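Skarnora Upright Freezer, Six Months In

We bought the Skarnora upright in February to replace a chest freezer that had been in the garage since we moved in. The old one still ran, but anything below the top layer was lost until we emptied it. I paid $559 at Obeidat Appliance, with delivery included and haul-away extra.

The Skarnora has 6 shelves, four of them fixed. I would have liked more freedom here. The gap between the second and third shelves is too low for a turkey, and neither of those two can be moved. We ended up taking out one of the loose shelves near the bottom and using that space for big items. Bread and flat bags of soup go in the low gap, where they fit well.

Temperature has been steady. I keep a cheap thermometer on the middle shelf and it stays at zero or a degree above. The door shelves run warmer, so I use them for nuts, butter and coffee and keep meat out of them. When our power went out for most of an afternoon, we left the door shut and everything was still hard at dinner time.

The door seal was stiff for the first couple of weeks. If you closed the door and wanted it open again right away, you had to wait a minute or pull hard. It has loosened up since then. The door can be hung from either side, but plan on an hour for the swap and have a second person hold the door. The instructions skip the step where you move the lower hinge pin, and I had to take the door back off to do it.
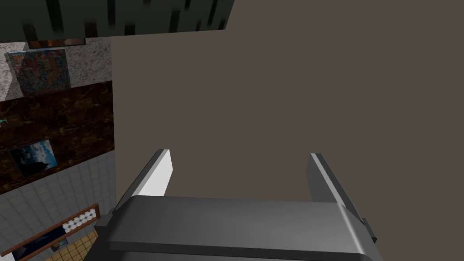
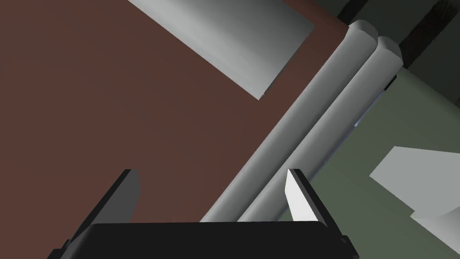
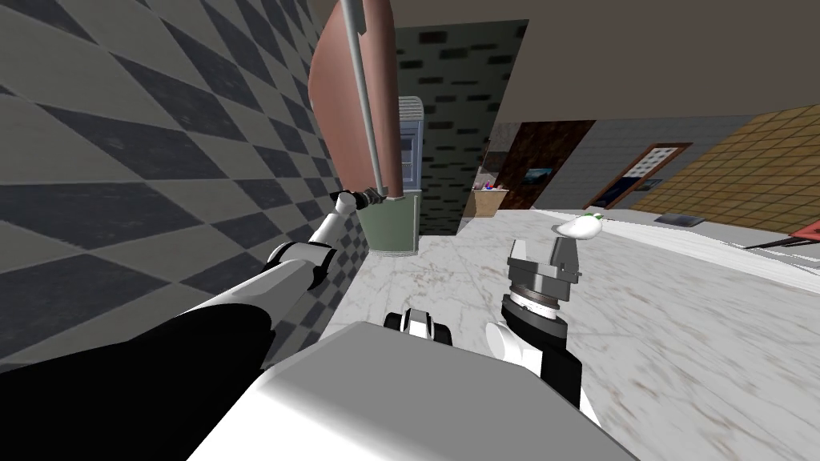 Noise is the weak point. The compressor has a low hum that I don't mind, but the fan clicks when it starts. In a garage or basement this will not bother anyone. I would not put it in a kitchen that opens onto a living room.

It is sold as frost-free, and so far it has been. There is a drain pan at the back that needs a wipe now and then. Getting to it means pulling the freezer out from the wall, and the front feet do not roll.

Before buying I also looked at the Gilov, which has better drawers and a lock, but the store wanted $2,198 for it and I could not see paying that to store peas. The Lekia was close to the Skarnora in price. Its shelves were thin wire and bent when I pressed on them.

The warranty is 365 days on parts and labor. I have not had to use it. Registration has to be done by mail with the card in the door pocket, so check for that before you throw out the packing.

Four stars. I took one off for the fixed shelves and the fan.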